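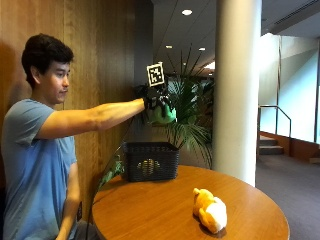 Glove and marker over the round table, soft toy task.

Progress report, January – equipment and spending
To: Brisbridge equipment fund
From: Apolline Lefèvre, Lirkmont project

Short one this time, we are in the middle of collecting and I'd like to get the numbers to you before the order window closes. Narrative first, money after, asks at the end. Same layout as the last report except I dropped the risk table, will bring it back when the arm order is settled.

Where we are

Tabletop task is running. Soft toys and a basket, one person seated, right hand in the sensor glove. 422 usable demonstrations logged so far. Target for this phase was 625 and that still stands, no change requested. Pace is ok when the glove behaves. Setup at the start of a session still takes longer than I budgeted, most of it is calibration and then checking that the marker on the back of the hand is being read at every position we care about.

71 recordings thrown out. Not counted in the 422. Nearly all for the same two reasons – marker lost for too long, or a dropout on one of the finger channels. We keep the raw files in case the tracking software gets better but they don't count toward anything and I'm not going to pretend they do.

Plush was the right call for the first objects. Cheap, forgiving, and easy to see. Hard objects are next and that is where the gripper question gets serious, see below.

Glove

Still the one we bought out of the first installment. Holding up. The cable is the weak point. It pulls when the arm is stretched out straight and we have had the connector go once already, repaired in house, no cost to the grant apart from my afternoon. I want a spare glove before the hard object phase. If the only glove dies we stop, and a stopped month costs more than the glove does.

Looked at wireless. Not now. Price is too high and we would have to redo the sync work. Maybe next year's application.

Markers are printed and mounted by us. Basically free. The mount took several tries to get stiff enough, the current one is good and I have frozen the design so please nobody ask me to make it smaller.

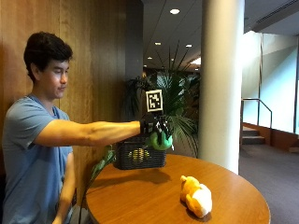 Green toy held near the basket rim, yellow-and-white one still on the table.

Arm and gripper – the big one

You asked in your last letter for a clear recomendation between the two quotes. So:

Iler. Lower price up front. Service contract is separate and renews every year, and the gripper is extra. Lead time is short, they say it's in stock. Training is by video call.

Zuccaro. Higher price up front, but gripper and the first two years of service are in it. Longer lead time. They will come on site for a day to install, and they'll take the gripper back for a swap if the fingers are wrong for our objects.

Over the life of the grant the gap between them comes out at 2,000 and it's Iler that ends up more expensive once the service renewals are in. Was not what I expected when I started the spreadsheet. My recommendation is Zuccaro. The swap is worth a lot to us because we don't yet know how wide the gripper needs to open for the bigger toys, or how soft the pads should be, and I do not want to own the wrong one.

What I don't like about Zuccaro is the wait. If we order this month the arm arrives after the 625 are done, so no harm. If we order two months from now we have people and data and nothing to run it on. Please keep that in mind when you look at the approval date.

Budget lines

Staff time – on plan.
Glove and cables – slightly over, the replacement connectors.
Markers, mounts, toys, basket – under, and will stay under.
Storage – over. Raw video is bigger than we estimated and keeping the rejected runs does not help. I can cover it from the consumables line if you agree, total unchanged.
Arm and gripper – nothing spent, full amount held.
Travel – nothing spent. Can be moved if needed.

Planning for next period

Finish the 625. Then a short stop to review the rejected runs and decide if a second camera angle would have saved them. If yes that is a small purchase and I'll send a quote, not asking for it today.

Start on the table for the arm. The present one is fine for a person sitting at it but I wouldn't bolt an arm to it, so we need a proper base. Iler sells one, Zuccaro sells one, and our workshop thinks they can weld one for less than either. Waiting on there drawing. Left out of the comparison above so it doesn't muddy things.

Electrical check for the arm also to be booked. Building management wants to see the spec sheet first, which means we need to have picked a supplier. Another reason to decide.

What I need from you

1. Yes or no on Zuccaro, in writing, before the end of the month. The quote lapses after that and they have warned me the new price list is higher.
2. Approval for the spare glove out of the held travel money.
3. OK to move consumables into storage.

Number 1 is the urgent one. If you only have time for one call on this make it that one, I'm reachable most mornings. Both full quotes and the spreadsheet go in the shared folder tonight, the tab you want is called lifetime cost.

Apolline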